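Whiteboard flat on the desk: am I the only one?

dels_desk
OK so we had to take the big whiteboard off the wall in July when the painters came through, and it has been lying on top of my desk ever since. I was going to put it back up. I really was! But my daughter and I have started playing games on it and now I don't want to. You draw whatever board you need, play, wipe it, draw another one. Has anyone else gone flat? And what do you do about the glare, my ceiling light bounces straight up off the thing into my eyes.

paewai_n
We had one on a trestle for years at my old job, for planning. Great until somebody puts a coffee on it. Turn the ceiling light off and use a lamp off to one side, low down. You'll never get rid of the shine completely on a glossy board.

Doolan
Put it back on the wall. You'll ruin the surface sliding stuff around on it. Those coatings scratch, then the marker gets down in the scratches and you've got gray ghosts forever.

dels_desk
Doolan it's a secondhand board, I paid 30 dollars for it lol. If it lasts another year I'm happy.

Doolan
Fine, but then don't come asking how to get the ghosts out.

trukevmont
I'll take the other side from Doolan. Mine has been flat for 6 years and it's OK. Felt dots under anything heavy, no dragging. Ours has had about every kid on the street leaning on it. What are you playing?

dels_desk
Mostly one we made up. You draw a circle anywhere on the board and the other person has to get their cube into it with one flick from the far side. If you land in the circle you get to draw the next one, as small and as mean as you like. My daughter draws them tiny and right by the rim, she's ruthless. The cubes are leftovers from a toy set that lost its box.

paewai_n
Flicking cubes, so you ARE sliding stuff around. Doolan is going to have a stroke.

Doolan
I saw it. I'm saying nothing.

trukevmont
Do you play that the line counts as in? We have had serious arguments in this house over the line.

dels_desk
All the way inside or it's out. We tried "touching counts" and it was way too easy. Also you're not allowed to redraw the circle after the flick, which you would think goes without saying — it did not go without saying.

catveloso
Do you use a jar lid for the circles? I'd want them round or I'd go nuts.

dels_desk
Nope, freehand, whatever comes out is the circle. Mine are terrible and I've stopped caring. Wobbly ones are more fun anyway, you get a fat side to aim for. I did try the low lamp last night Ngaio and it helps a lot for drawing, but then my daughter says she can't see her cube in the shadow of my elbow, so the big light is back on and we just squint. I'm green, she's blue, and we're on best of six, which I know makes no sense but she picked it. 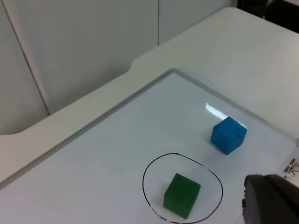
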